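Le ruban bleu, outil discret de l'aménagement intérieur

Le magazine de l'habitat et des métiers - 29 mars 2019

Avant la première étagère et le premier coup de perceuse, il y a le tracé. Dans les ateliers de Clesance, où l'association Riltov accompagne des particuliers et de petites structures dans l'aménagement de leurs locaux, cette étape occupe désormais une demi-journée entière du programme. Les participants y apprennent à reporter un plan en grandeur réelle à l'aide d'un simple rouleau de ruban de masquage bleu.

Le procédé est ancien. Les décorateurs de théâtre marquent depuis longtemps au sol l'emplacement des éléments qui ne sont pas encore construits, afin que les répétitions puissent commencer. Les menuisiers et les agenceurs en ont repris le principe, et les particuliers y viennent à leur tour, souvent après l'achat d'un meuble trop profond ou l'ouverture d'une porte contrariée par un plan de travail.

La cuisine et l'atelier sont les pièces qui s'y prêtent le mieux. Un plan coté renseigne sur les dimensions ; il ne dit rien du geste. Lorsque l'encombrement d'un établi est dessiné sur le sol, chacun peut se placer devant, se retourner, simuler l'ouverture d'un tiroir et juger du passage qui subsiste. À Clesance, la consigne est de laisser le tracé en place pendant quelques jours avant d'arrêter une décision.

Le même travail se poursuit ensuite à une échelle plus réduite, sur le plan de travail lui-même. Deux bandes qui se croisent suffisent à donner une origine à partir de laquelle toutes les mesures seront prises. On y rapporte l'emplacement d'un étau, d'une planche à découper ou d'un bac de rangement, puis l'on complète le quadrillage selon les besoins.

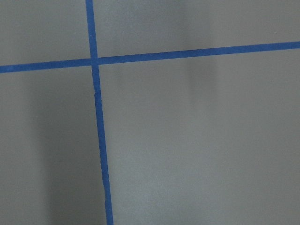
Le choix des intervalles dépend de l'usage. Pour un établi courant, les formateurs de Riltov recommandent une maille de 300 millimètres, qui correspond à la plupart des boîtes et des caissons employés dans leurs ateliers. Au sol, une maille de 1000 millimètres est jugée suffisante et facilite la lecture du plan. Les zones de circulation sont laissées libres de tout marquage intérieur ; seules leurs limites sont tracées.

La pose demande davantage de soin qu'il n'y paraît. Le support doit être dépoussiéré et parfaitement sec. Le ruban se déroule à faible hauteur, sans être étiré, car une bande tendue se rétracte et finit par s'écarter de la ligne. Elle est ensuite marouflée avec la paume ou un chiffon plié. Aux croisements, la seconde bande passe sur la première en un seul morceau. Les bords irréguliers sont sans conséquence tant que la mesure est toujours prise du même côté - règle simple, que les débutants oublient volontiers.

L'équerrage fait l'objet d'une vérification distincte. La méthode du triangle, avec des côtés de trois, quatre et cinq unités, reste la plus sûre lorsque les murs de la pièce ne sont pas droits, cas fréquent dans les immeubles anciens du quartier de Vadgate. Une erreur de quelques millimètres à l'origine peut devenir gênante à l'autre extrémité d'un linéaire de 4000 millimètres.

Reste la question du retrait. Les rubans de masquage destinés à la peinture sont conçus pour se décoller sans laisser de résidu, à condition de respecter la durée indiquée par le fabricant. L'association fixe pour sa part une limite de 12 jours sur les surfaces peintes ou vernies, et conseille un essai préalable dans un angle peu visible. Le ruban est tiré lentement, replié sur lui-même, au plus près du support.

Depuis février, la méthode est également enseignée à l'espace Honorato, dans le cadre d'un cycle consacré au rangement des ateliers partagés. Chaque groupe y établit son propre quadrillage, le met à l'épreuve lors d'une séance de travail ordinaire, puis le corrige. Les tracés retenus sont relevés sur papier millimétré et conservés avec le plan de la salle - ils serviront de référence pour la fixation des rangements muraux.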